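I've now lived with the Plostness kitchen scales since May, and I think I can finally say something useful about them. My old set (a wedding present, so they'd had a good innings) gave up halfway through a batch of scones, and my neighbour Natalia had been singing the praises of hers for months.

They cost me £39, a bit more than I meant to spend, but you do get a lovely wide top that takes my biggest mixing bowl without hiding the numbers. Oh, and the numbers are big! I can read them without my glasses, even at six in the morning when the bread needs doing. They run on 2 batteries, which came in the box.

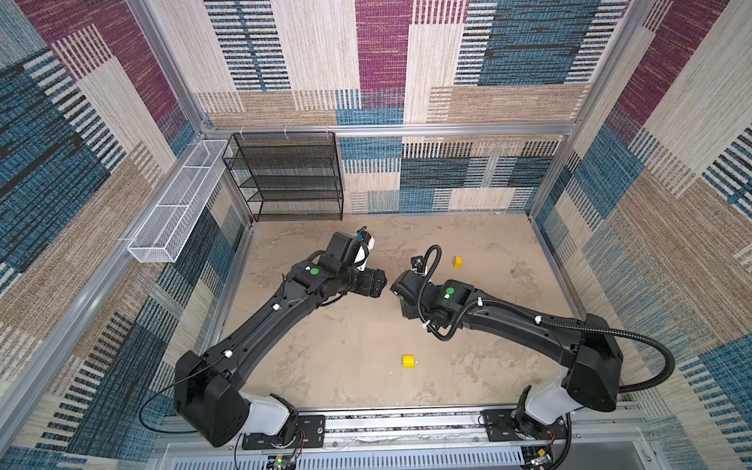
Two black arms on a silver rail, over a mottled beige floor.

My one real grumble is the switching off. If you stop to hunt for the caraway seeds, as I always seem to, the scales go to sleep and forget what you'd put in, and then you're left guessing at the flour. Natalia says to keep tapping the top, and that does work, but I do wish they'd wait a little longer for slow cooks like me.

Small amounts are good, though. I weighed out 12 grams of yeast and then checked it on my sister's scales, and they agreed exactly. Wiping down is easy too, apart from the groove round the button where icing sugar likes to settle (an old toothbrush sorts it out).

I'd buy them again, and I've already put a second set by for my daughter's new flat. Four stars from me, and the scones were very nice.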